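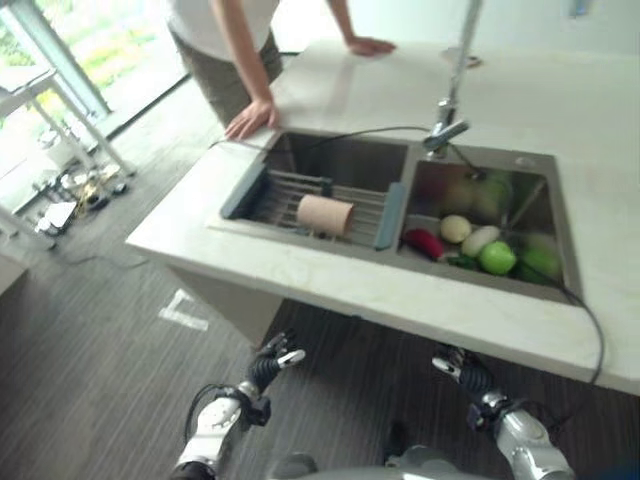 Sink side of the island, larger basin with the roll-up rack, smaller basin with the produce.

Minutes of the kitchen users' meeting, Fovudmont house
7 Aug 2025
Present: Danica Kelmendi (chair), Dzifa Quartey (minutes), residents of the second floor. Apologies were received from Mr. Kneževič.

1. Minutes of the last meeting
Accepted with one correction: the shelf from Billwood was ordered in January, not in March.

2. The sink
Danica reminded everyone that the two basins have separate uses. Cups and plates go to the large one. The small one may be used for vegetables and fruit, also for the display ones, but they must be taken out before evening. It was asked if the roll-up rack can stay over the basin during the day. Agreed, yes. Paper cups should not be left on it.

3. Mugs
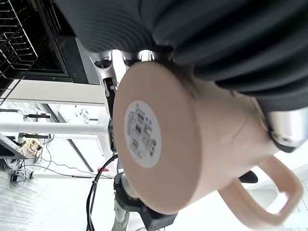
Pink mug, round sticker with barcode still on the base.

Dzifa reported that the new mugs from Nuvari came with a sticker under the base. There was a long discussion whether the sticker must be removed before the first wash. Two residents think it comes off by itself, others had a bad experience with paper in the filter. Decision: stickers are peeled off by hand, and the mug is then washed. Dzifa will bring a bottle of oil for the glue.

4. Dishwasher
Mugs belong in the upper rack, with the opening down. Plates should not wait in the sink rack overnight. The repair budget for this year remains at 2,000 and nothing was spent from it.
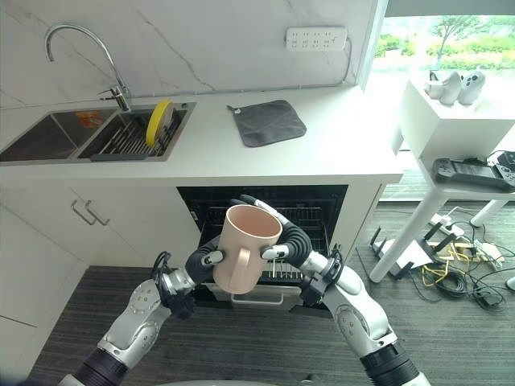
Dishwasher open with the lower basket pulled out, yellow plate in the sink rack.

Danica will print the loading rules and put them inside a cabinet door.

5. Other
The light over the entrance is still waiting for the electrician. Next meeting in 4 weeks, same place.

Written by D. Quartey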